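Section 3: Comparing Two Grippers by Hand

Do this part before anything gets bolted to an arm. An arm will happily repeat a bad grip all afternoon. Your wrist complains much sooner.

You will need both hand-held grippers, the Puvumitz controller, the Zolska logging software and a stretch of floor you don't mind kneeling on.

1. Charge the controller and start Zolska. Wait for the second beep. The first beep means only that it has heard of electricity.

2. Check that each gripper carries its marker cube, seated square on the body. A cube that wobbles will give you very exciting position data, all of it wrong.

3. Pick up one gripper in each hand. Open and close both fully, 14 times, at the pace of somebody who is paid by the hour.

Note: If the fingers stop short of fully open, see Section 2. Squeezing harder is not in Section 2.

4. Route the cables away from your feet, then reach down toward the floor with one gripper and keep the other up and open. Hold both still for 9 seconds.

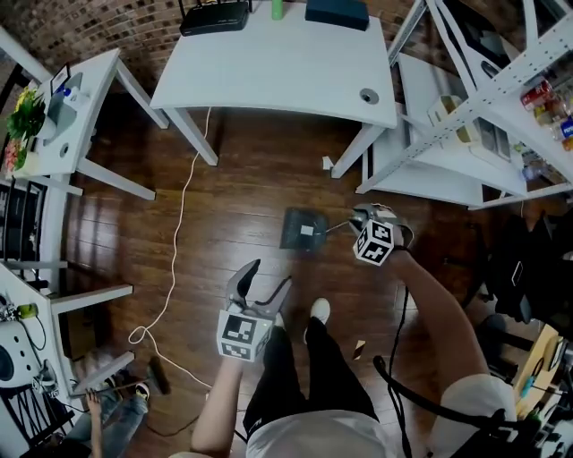
Thiele objects to step 4 every time this guide is revised, on the grounds that holding one gripper still while the other works tells you about the operator's shoulders and very little about the fingers. The objection has been noted. The step stays, but you may rest your elbow.

5. Swap hands and repeat. Save the two runs under different names. "Test" and "test new" are not different names by October.

6. Open both runs in Zolska and compare the finger travel. A gap of over 3 mm between grippers means one needs recalibrating. Start with the one you like better.

Caution: Keep the marker cubes clear of your sleeves. A covered cube drops out of tracking, and Zolska fills the gap with a straight line and great confidence.

Caution: Do not hang a gripper by its cable. The Zedine warranty has a paragraph on this, and it is not a friendly one.

When both runs are saved, go on to Section 4, Mounting.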